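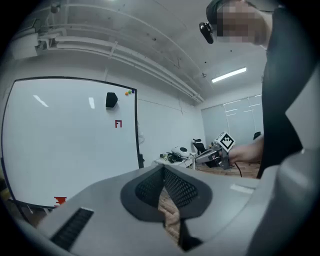
Wooden floor, and someone in black leaning over it.

Readers wanted for a historical novel that may not deserve you

Sandside is looking for 3 outside readers for the manuscript of Bridano, a long novel set in a port town during a plague year. There is a glassmaker's widow, a forged will and a cardinal with bad teeth. The author, Shadi Kanaan, believes it is finished. I edit it and I have my doubts.

You would get the full text, 83 short chapters, and keep it until the end of May. We want written notes, two pages at least, on where you stopped believing it. Mark the chapter where you put it down and went to make dinner. If you never did, say so, but I will probably ask you again.

Please don't apply if you:

- review for a living, or would like to
- have a novel of your own you hope we will look at in return
- think every book set before 1700 needs a secret passage (we have two already and I am trying to lose one)

I would like to hear from people who read a lot of this kind of thing and have grown tired of some of it. A degree in history is no advantage. The last reader who had one sent us nine pages on buttons and didn't mention the ending. If you know something about ships, say which kind, as the crossing in chapter 62 worries me and I can't tell whether it should.

The fee is $162, paid when your notes come in, whether or not we like them. You won't be thanked in the book unless you ask. We can't promise that any of your advice will be taken. Shadi has seen off two editors before me and still has the prologue.

To apply, write to Trinidad Paredes at the Sandside office. Tell her the last historical novel you gave up on and why, in a paragraph or so. No resume. "It was slow" is not a reason, and neither is "I couldn't connect with the characters," which I have now read so often that I skip to the next letter.

Letters should reach her by 5 March 2018. She will send the first chapter to anyone we are considering, and you can still back out after that. Several people have.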